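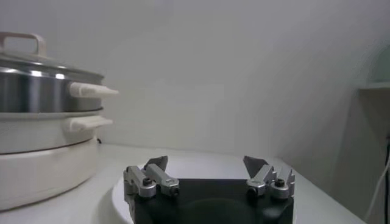

The steamer on the white table, lid on.

Sundesham Cookery Club
Minutes of the meeting held on 2022-12-03 at Timwood House

Chair: Ottilie Frei
Apologies: received from two members and accepted.

1. Minutes of the last meeting
The minutes of the September meeting were read and approved. One correction was made: the flour was bought from the Bühler shop, and the market stall mentioned there was for the cabbage only.

2. Electric steamer
The meeting discussed whether the club should keep the electric steamer or go back to pots on the stove. The chair reminded everybody that it cost 39 pounds. Most members are in favour of keeping it. It was said that the side handles are good to hold, but that new members do not always know which part to wash in the sink and which part to wipe only. The base must never go into water. A short written instruction will be put in the drawer under the tea towels.

It was agreed that steaming is done for 12 minutes, with the lid closed the whole time. Two members prefer longer, and this may be tried at home.

3. Steamed buns
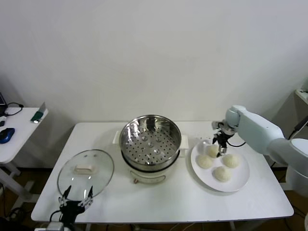

Sundesham Cookery Club – Steaming and Baking Group

The group reported on the buns. Four of them are on the round plate beside the steamer. The skin is slightly wrinkled, and there was a long discussion about this. Ottilie Frei thinks that the lid was lifted too quickly at the end. Another opinion was that the dough rested too long. No decision was taken, and both ways will be compared next time.

It was asked where the glass lid should be put after it is taken off. The meeting agreed that it may lie flat on the table with the handle up, as long as there is a cloth under it when it is hot.

4. Cloths
Woltulex has offered a packet of steaming cloths at a lower price. The meeting prefers to wait – we still have nine in the cupboard, and baking paper also works.

5. Money
There are 112 pounds in the cash box. The room hire for the winter is already paid.

6. Any other business
The computer desk beside the table is not to be used for food or wet dishes. A request for a vegetarian filling was welcomed, and mushroom and cabbage will be tried first. Members who want to bring their own filling should tell the chair beforehand.

The meeting was closed by the chair. The date of the next one will be sent by e-mail.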